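Gutarley market hall plan goes back to the drawing office
2 Jan 2023

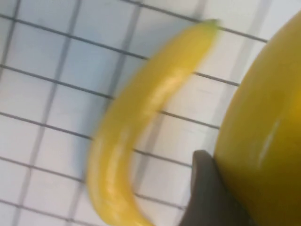
A banana on white tile.

Torer, the developer of the Messina quarter in Gutarley, has withdrawn its application to convert the old market hall and will file a revised version in August. The first submission covered 300 apartments above a ground floor of food stalls.

Zsófia Kovács, the planning consultant on the application, said the floor loading was the main technical issue. "The upper slab was designed for storage. The load rating is fine. The span isn't, once you cut the stair openings."

The revised scheme removes 79 apartments and keeps the slab intact along the north side. Stall area stays at 873 square meters. "We tested four layouts," Kovács said. "Three of them pushed the service corridor across the fire route."

Parking is still unresolved. The city's zoning code sets a ratio per dwelling, and Torer wants to meet part of it at the Prirutum garage across the street. Kovács said a shared-use agreement had been drafted but not signed. "It needs an easement. That is a separate filing, with its own notice period."

She would not give a construction start date.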